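Startseite | Projekte | Greifer | Doku | Kontakt
Lesezeit: 4 Minuten

# porkilen-greifer-sim

Moin! In diesem Repo liegt alles, was ich zum Vergleich von zwei Greifern in der Simulation zusammengetragen habe: der schmale Zweifinger von Cimton und der etwas bulligere Doltirlow. Angefangen hat das im Juni als Wochenendbastelei, inzwischen sind es 2000 Episoden (100 davon hab ich als Testset zurückgelegt, bitte nicht zum Trainieren nehmen!).

## Was ist drin

Aufgaben rund um simulierte Holzmöbel, dazu Gelenkwinkel, Fingeröffnung und die Bilder der Handkamera. Die Kamera schaut immer über das Greifergehäuse nach vorn, egal welcher Greifer montiert ist. Den Regler hat Onni Seppälä geschrieben, ich hab nur an den Verstärkungen gedreht, bis nichts mehr gezappelt hat.

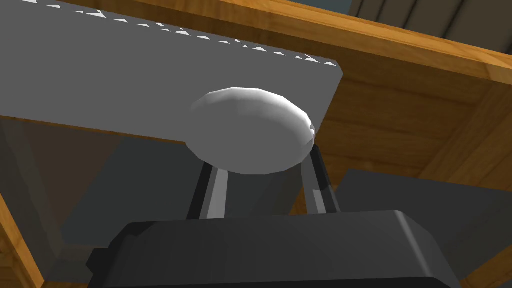

Die Anfahrt ist der Teil, an dem ich am längsten gesessen habe. Wenn die Finger schräg ankommen, schiebt man ein rundes Teil eher weg, als dass man es packt, und bei glatten Formen wird das richtig fies. Am weißen, eiförmigen Teil sieht man ganz gut, wie knapp das ist: Die rechte Fingerspitze liegt unten rechts schon an, und direkt dahinter kommt die graue Platte, da ist also wenig Luft zum Korrigieren. Ich logge deshalb den Kontakt pro Finger getrennt (`contact_l`, `contact_r`).

## Handkamera

Elli Partanen wollte unbedingt ein weiteres Sichtfeld, ich war für enger, und am Ende haben wir es bei ihrer Einstellung gelassen. Man verliert etwas Auflösung an den Fingerspitzen, bekommt aber viel mehr Umgebung mit. Für die Posenschätzung war das bei mir klar die bessere Wahl.

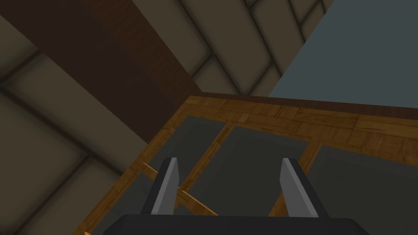

Greifer offen über der Holzplatte mit den dunkelgrauen Einsätzen, Blick von oben.

Die Fingeröffnung steht als `grip_width` in Metern drin. In alten Exporten waren es Millimeter, also falls eure Kurven komisch aussehen: erst da nachschauen!

## Bekannte Macken

- Die Kontaktwerte rauschen beim Doltirlow stärker als beim Cimton.
- Wer den Suominen-Loader benutzt, muss die Zeitstempel selbst sortieren.
- Kein Kraftsensor, kommt vielleicht noch. 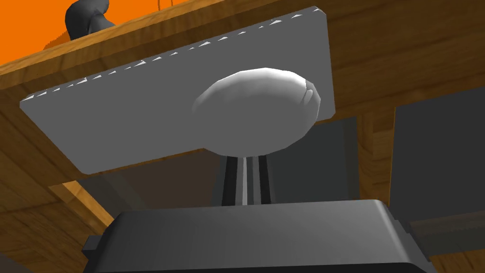 Verdeckung ist die andere große Baustelle. Der Greifer selbst nimmt der Handkamera je nach Haltung ordentlich was weg, und mein Segmentierer hat sich daran anfangs ziemlich verschluckt. Bei so einem flachen Blick von unten füllt das dunkle Gehäuse einen großen Teil des Bildes, und der Bereich unter der hellgrauen Platte liegt auch noch im Schatten. Ich maskiere das Gehäuse jetzt vorab, das Skript heißt `mask_body.py` und ist hässlich, tut aber seinen Dienst (Verbesserungen gern als Pull Request).

Kontakt: Elli Partanen, Onni Seppälä | © Projekt Porkilen | Stand: Mo 13. August | Nach oben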